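### 3.2 Surfaces, targets and the "in / on / out" rule

Draft text, September 30, 2020. Wording of the rule is final, rest still needs a pass.

All block placement in this section uses the same kit: one red cube, one framed whiteboard laid flat on a cloth-covered table, one closed loop drawn in black marker. The loop is drawn freehand. Figure 4 gives four views of the setup. 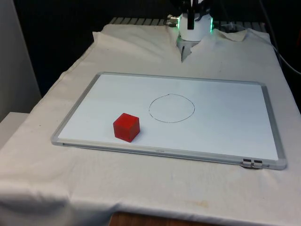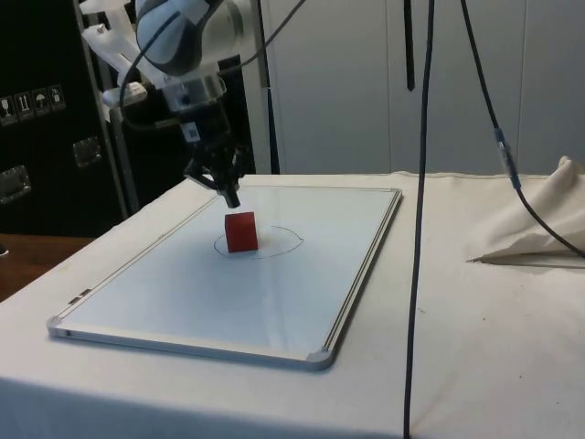
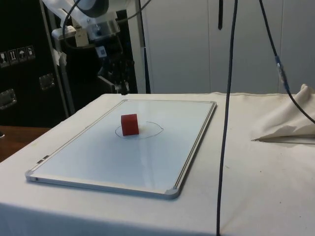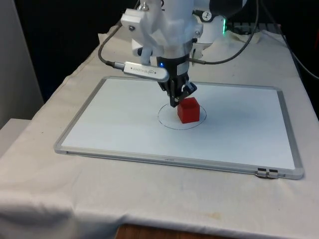
**Figure 4.** Red cube and hand-drawn loop on the whiteboard. First panel: cube outside the loop. Third panel: cube overlapping the line. Cloth-covered table in all four.

We started on paper. Sheets of plain paper taped to the table, printed circles, very neat. Two problems. Paper lifts at the corners once the tape gets tired, and a cube pushed along it drags the sheet. Printed circles also gave us targets that all looked the same, which was the reverse of what we wanted for the placement wording study. People asked to put something "in the circle" behave differently when the circle is plainly somebody's handwriting. They are more relaxed about the edge. That was the finding from the Pollumcombe pilot, and the reason the loop is drawn by hand at every session in the main study.

A whiteboard wipes clean and stays flat. It also has a frame, so a cube that gets shoved too far tends to stop at the rim before it reaches the floor. Glare is the cost. The glossy surface throws back the ceiling lights and a thin marker line can fade out under a reflection when seen from a low angle. Turning the board a little relative to the table edge helped. We did not fix the angle, and raters were told to ignore it.

**Drawing the loop.** One stroke, one marker, no template. Start anywhere, close the line. Small kinks at the join are fine, as are flat sides and loops wider than they are tall. A loop is redrawn only if there's a gap in the line big enough to see from a standing position. Old lines are wiped off fully - ghost lines from a bad wipe caused most of the disagreements in week one, and we dropped those trials.

**Scoring.** Three labels, judged by the footprint of the cube (the face touching the board), not by the top face:

- *in*: whole footprint inside the line
- *on*: any part of the footprint touches or covers the line
- *out*: whole footprint outside the line, cube still on the board

Centering is not scored. A cube hard up against the left side of a wide loop is *in* and so is one dead center. Early raters kept wanting a fourth label for "in but only just". We said no, then looked at how often they'd have used it, and still said no. It would of split a small group of trials into two smaller ones.

The *on* label does the most work. From a shallow viewpoint the cube hides part of the line behind it, so a cube just past the far edge can read as *on*, and one standing clear of the near edge can look like it's touching. Raters therefor saw each placement from two viewpoints where two were available, and were asked to mark "can't tell" if the line went out of sight behind the block in both.

**Counts.** 586 placements were kept for the main study, from 20 sessions. Two raters labeled every one independently, from the same written rule, no talking. Agreement was 92 percent before discussion. Nearly all the rest were *in* against *on*. Only a handful were *on* against *out*, and those mostly came from the sessions at Garkville, where the marker was running dry and the line was pale along one side. A fresh marker is now in the kit list. Disagreements were settled by a third rater, who did not see the first two labels.

**Block and cloth.** The cube has softly rounded edges, so its footprint is a touch smaller than it looks from above. This matters for *on*. We scored contact, and a rounded edge leaning over the line without touching it counts as *in*. The cloth is only there to give a plain light background under the board. It wrinkles and bunches up when the board is moved. No effect on scoring that we could find, but smooth it beneath the board, otherwise the board rocks.

The same rule is used for the Bresard trials in 3.3, with a tray in place of the drawn loop. The tray has a raised lip, so *on* there means resting on the lip, and the label is much rarer. [TODO: check the Lemma naming matches table 2]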